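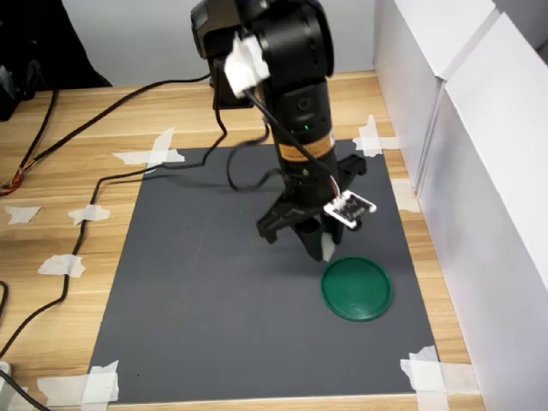
Every kitchen I have ever cooked in has had a drawer of lids that fit nothing. My own holds a whole stack of plastic discs, green, white, one a sort of tired blue, and I could swear that half of them arrived without a container. I keep them all. So, I suspect, do you.

The current advice is that we should stop. Silvan Wyss, whose household column I read mainly to disagree with, wants us to empty the drawer on to a table, match each lid to its pot and throw out whatever is left over. He promises that it takes an afternoon in March and that we shall feel lighter afterwards. I tried it. It took until half past nine at night and I felt like somebody who had spent a day with lids.

My quarrel is with the idea that a lid without a pot is rubbish. A flat round lid with a raised rim is a perfectly decent saucer. It goes under a leaking plant, or under the oil bottle that leaves a ring on the shelf. It holds screws while you mend a chair. I have used one for years as a rest for the tea strainer, and no purpose-made rest has ever done the job better, including the one I was given, which tips over.

Then there is what happens once the drawer is empty. The same people who tell us to clear out are rarely shy about what should go in next. Plurholm will sell you a matching set of tubs for 80 francs, with a rack to stand the lids in. Hivitz does a smaller one for 36. I am sure they are nice tubs. I am equally sure that by the second winter one lid will have warped in the dishwasher, another will have gone home with a guest and some leftover soup, and the rack will be holding envelopes.

Kilian Camenzind, my neighbour in Bekinden, takes the opposite line and says that the rack is what makes the difference, as you can see at a glance what you own. Perhaps. I have seen his rack. I have also seen the carrier bag behind it.

I will grant the tidiers one thing. A cracked lid is no use to anybody, and I did throw out three of those, along with a sticky one I could not get clean. The others went back in. The drawer now shuts without a shove, and the old green lid is under the basil.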